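Ticket 663: Container lid does not lock on one side
Product: Aketti storage container, clear, with locking tabs
Status: waiting for customer

First message
Hello, I bought 14 of these containers for the shared kitchen in our office in Trimdale. We keep rice and dry pasta in them. On one container the tab on the left side opens again after I push it down. The other side stays closed. I washed it by hand, never in the machine. Is it possible to receive only the lid? I don't want to send back the full order.

Reply from Govska Support
Thank you for writing. Please take off the lid, clean the groove and dry it well. Then close both tabs at the same time, on a table, and tell us the result.

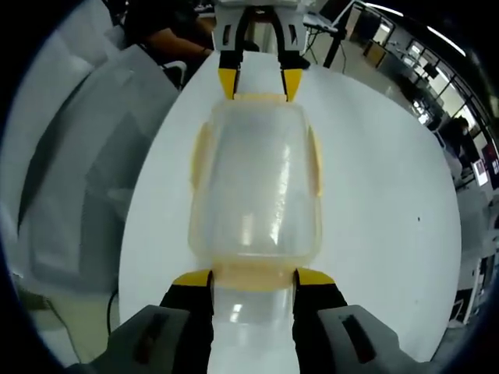 I did the cleaning two times, with a small brush. There was some rice powder in the groove and now it is gone. The tab holds for a few minutes when the container is empty. With 800 g of rice inside it opens when I lift it. I also tried the lid from another container and with this one I have no problem, so I think the fault is in the lid.

Reply from Govska Support
We agree with you. A new lid will be sent from our Heydari store in May. Please confirm the delivery address and keep the old lid until the new one arrives.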